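THE ROBOT THAT HAS TO BE SHOWN
Big Questions, Small Print: the pages where we read the brochure so you don't have to

Words by Kaja Urbonaitė

Suppose you want to pick up a pencil case. You look at it, you put your hand out, you've got it. You were probably thinking about lunch the whole time.

Now suppose you are a robot arm. You have no lunch to think about, and you still can't pick up the pencil case.

Picking things up is one of the hardest jobs you can give a robot. Lots of robots can do the same move over and over, as long as the thing they're grabbing is always in exactly the same spot. Shift it a little to the left and the robot will very carefully pick up some air.

A company called Antwi thinks it has a way around this, and it is selling it under the name Greltance. (We asked what Greltance means. We were told it tested well.) Greltance is a service, so what you pay for is people and time. You tell Antwi what you want picked up, and their team teaches a robot to do it.

We wanted to know three things. How do you teach a robot? Does it work? And could it tidy a bedroom?

What's the arm got on the end?

A gripper, which is a robot's hand if you are feeling generous. It has fingers, but they are metal, they have no fingernails, and nobody has ever asked them to play the recorder.

A gripper can open, close, and squeeze more or less hard. The arm behind it does the reaching and turning. Between them they can manage quite a lot, provided something tells them where to go and when. Your own hand gets this sort of help from your eyes and brain all day long and has never said thank you.
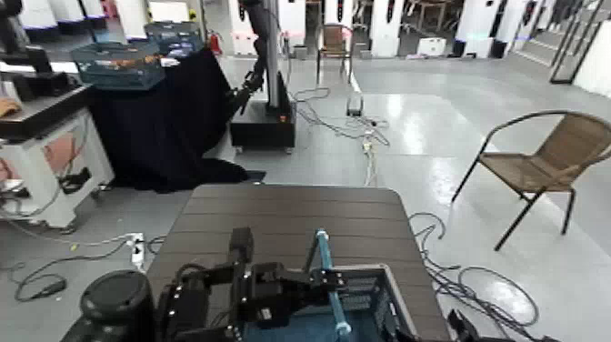
Gripper, crate, and one light-blue rod leaning out.

A long thin thing like that rod sounds easy. Try it yourself, though. Stand a ruler in a bucket and pick it up using only your thumb and one finger. Grab it near the top and the bottom swings about. Grab it low down and you have to get past the side of the bucket first. Grab it too gently and it slides. You'll sort all this out in one go, because you have been practising on the world since you were a baby and threw your first spoon.

A robot hasn't had the spoon years. It has to get them some other way.

So how do you teach it?

There are two main ways to get a robot to do a job.

The old way is to write instructions. Move forward. Go down. Close fingers. Go up. If you have ever written out how to make a jam sandwich, and then had a parent follow it exactly and put the closed jar on the bread, you know how this goes. You leave out something so obvious that you didn't know you knew it.

The other way is to show it. A person guides the robot through the job, from start to finish, while a computer keeps a record of how the arm moved and what the cameras saw. One trip through the whole job is called a demonstration. Then you do it again. And again, with the thing in a slightly different place. After enough of these, the computer starts to find the pattern: when the rod looks like this, the arm usually goes like that.

Dagim Tesfamariam runs the training floor for Greltance, and we asked him how many demonstrations it takes.

"For a simple pick, 125 is a start," he said. "For a fussy one, we'd plan on 2000."

We asked if it got boring.

"You get very good at picking up that one thing," he said.

Why so many? Well, imagine learning what a dog is from a single photo of a poodle. You would walk straight past a greyhound. Robots have the same trouble. If every demonstration is done with the crate in one corner of the table, the robot may decide that the corner is the important part.

Where are its eyes?

All over the place. A robot can have a camera up high for looking across the whole table, a bit like the eyes in your head. It can also have one right down by the gripper, which would be like having an eye on your wrist. (Handy for finding things under the couch. Terrible for washing up.)

The high camera is good at "where is the crate?" The wrist camera is good at "am I about to miss?" When the hand gets close, it often blocks the high camera's view, and the wrist one takes over for the last little bit. 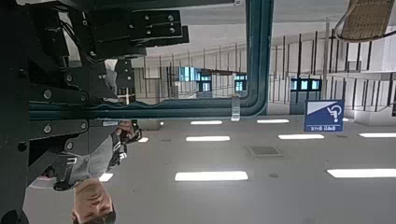 Wrist cameras have one habit that takes some getting used to, and it's that they go wherever the wrist goes. Turn your hand over and your palm doesn't mind. Turn a camera over and the world flips with it. You end up with ceiling lights along the bottom, a floor along the top, and a man with short light-brown hair who seems to be standing on his head, one hand reaching for the end of the arm. Even the wheelchair sign is the wrong way up. You probably turned the page around to look. A robot can't be bothered. To the computer, a picture is a big grid of numbers, and it has no feelings about which way is up. It just needs to have seen plenty of views from that wrist before, so that an odd angle isn't news.

Does it work?

Antwi's brochure says Greltance "unlocks effortless handling". We noticed that effortless handling needs quite a lot of effort, and most of it comes from people like Dagim.

To find out more, we talked to Saron Ayele. She manages a garden supply shop in Stollcombe and signed up in May. Her job for the robot was lifting plant stakes out of a tub and laying them in a tray.

"It's good at stakes," she told us. "I'd call it excellent at stakes."

And other things?

"Somebody left a trowel in the tub. It thought about the trowel for a long time."

This is the part the brochure puts in very small letters at the back. A robot that has been shown stakes knows stakes. It can cope with a stake that has fallen over or is leaning a funny way, if it was shown enough of those. It has no idea about trowels. If you want trowels, somebody has to go back and do trowels.

Saron's verdict was that it's slower than she is, and that it doesn't mind the job, and she does. She's keeping it.

Hiwot Seyoum was less keen. She runs a toy library in Skinville and wanted something to sort returned toys into bins. Antwi told her, politely, that no two of her toys were the same shape and that the teaching would take ages. She thought that was fair enough, and went back to sorting them by hand. We give Antwi a point for saying so before they took her money.

What does it cost?

A teaching session is $155 an hour, with a minimum of 2 hours. The arm is extra. So is delivery. So is the stand it sits on, which we thought was cheeky.

If you get pocket money, get out a calculator and then put it away again.

And the bedroom?

We saved our most serious question for last. Shewit Tamiru answers the customer questions at Antwi, and she was very patient with us. Could Greltance tidy a bedroom?

"Whose bedroom?" she asked.

We sent a photo.

There was a bit of a gap. Then she explained that the robot would need to be shown how to pick up each kind of thing, from lots of positions, with somebody guiding the arm every time. That means a person would have to tidy the sock, put it back on the floor, move it a bit, and tidy it again, many, many times over. Then the next sock.

We did the sums on this and have decided not to show them to our parents.

Our scores

Picking up the thing it was taught: very good.
Picking up anything else: bring a book.
Name: no.
Price: ask a grown-up, then watch their face.
Bedrooms: you're still on your own there.

Try it at home

You need a friend, a blindfold, a cup and a spoon. Put the blindfold on your friend and stand the spoon in the cup. Now hold their wrist and guide their hand through picking it up. Do that five times. Then let go and see if they can do it alone.

Once they can, move the cup a ruler's length to one side and don't tell them. What did their hand do? Swap over and have a go at being the robot. Use a plastic cup, please. Our last one was a mug.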